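Cundham Home & Shed Forum > Furniture > Finishes and Repairs

Thread: Is my table wood or is it pretending?

wobblyleg
Bought a secondhand table through a classified ad in March. Seller swore it was solid. Seller also swore he'd be home when I came to collect it, so I'm keeping an open mind. The top is a warm brown colour with a lot of movement in the grain, and I'd like to sand it back and oil it. My brother-in-law reckons it's a printed surface and that I'll go through it in one pass and cry. Label underneath says Rondon, nothing else. How do I find out before I plug anything in?

tungandgroove
Look at the end. If the lines on top carry on over the edge and turn into end grain, you've got timber. If they stop dead at a seam and a strip takes over, you've got something wearing timber.

Emport_Ute
Seconded. Also look for repeats. Printed patterns come around again eventually. I had a desk with the same knot on it over and over, like wallpaper in a motel.

wobblyleg
Edge has a lip moulding all the way around. Can't see any end grain at all. I've been crawling about under there for 40 minutes and have learned mainly that I should vacuum.

gumnut_gary
Lip moulding usually means veneer. Perfectly respectable. My Turunen sideboard is veneer and it's outlasted two marriages, one of them mine.

tungandgroove
"Usually" is carrying a fair bit there, Gary. Plenty of solid tops got a moulding too, and plenty of laminate ones. A lip tells you somebody owned a router.

gumnut_gary
Somebody owned a router and had something to hide.

Emport_Ute
What's it like underneath? Unfinished boards, chipboard, that brown papery stuff?

wobblyleg
Painted. Thick, dark and lumpy. I scratched at it with a key and got more paint.

kettle_on
I'd leave it alone, for what it's worth. Everybody on this forum wants to sand everything. I've eaten off the same top for years without knowing what it is and the toast hasn't complained. For comparison, mine's a reddish brown with long wavy streaks, lighter tan in among the chestnut, and the lines bunch up into darker clusters in places. I've asked two people who know about wood and got three opinions. 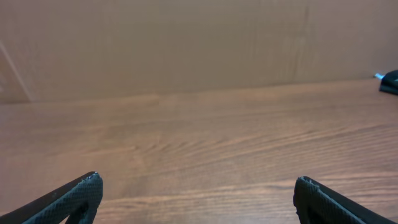 Can you tell veneer from laminate without damaging the surface?
Touch and a low light will get you most of the way: put a torch almost flat to the top and look for pores that sit in the surface and throw tiny shadows, then run a fingernail across the grain somewhere out of sight.

tungandgroove
Good answer from kettle_on, to their own question, which saves the rest of us typing. I'd only add that a thick glossy finish fills the pores and ruins the test.

gumnut_gary
Going by grain like that I'd call kettle_on's real. Sweeping curves that bend off and crowd together, that's a tree having a life.

tungandgroove
Or a very good picture of a tree having a life. You can't call it from a photo, Gary. You called my mate's bench top walnut and it was a sticker.

gumnut_gary
It was a good sticker.

Emport_Ute
Back to wobblyleg. Did you do the torch thing?

wobblyleg
Just did. There are little pits and they do throw shadows. Fingernail catches a bit. I also found a chewing gum deposit which predates me.

tungandgroove
Then I'd lean veneer, given the lip. Do not go near it with a belt sander. Hand sand with the grain, 240 grit if it only needs a scuff, and stop when it looks dull. Veneer can be thinner than you'd believe.

gumnut_gary
I'd use stripper and skip the sanding. Gentler on the thickness.

kettle_on
And rougher on the glue, if it's old glue. I'd give it a wash with a barely damp cloth, a bit of paste wax, and put a fruit bowl on whatever you don't like.

Emport_Ute
With kettle_on on this one. A stripped and oiled top is lovely until the first person puts a hot mug down. Then you've got a hobby.

wobblyleg
A restorer in town quoted me $151 to come and look at it. The table was less than that.

gumnut_gary
For $151 I'll come and look at it and I'll bring my own lunch.

tungandgroove
He'll tell you it's walnut.

wobblyleg
Going with wax. Brother-in-law has been told it's veneer and is claiming this as a win, despite having said "printed" in front of witnesses. Now, does anyone know how to fix the leg?

gumnut_gary
Which one?

wobblyleg
Depends where you put the table.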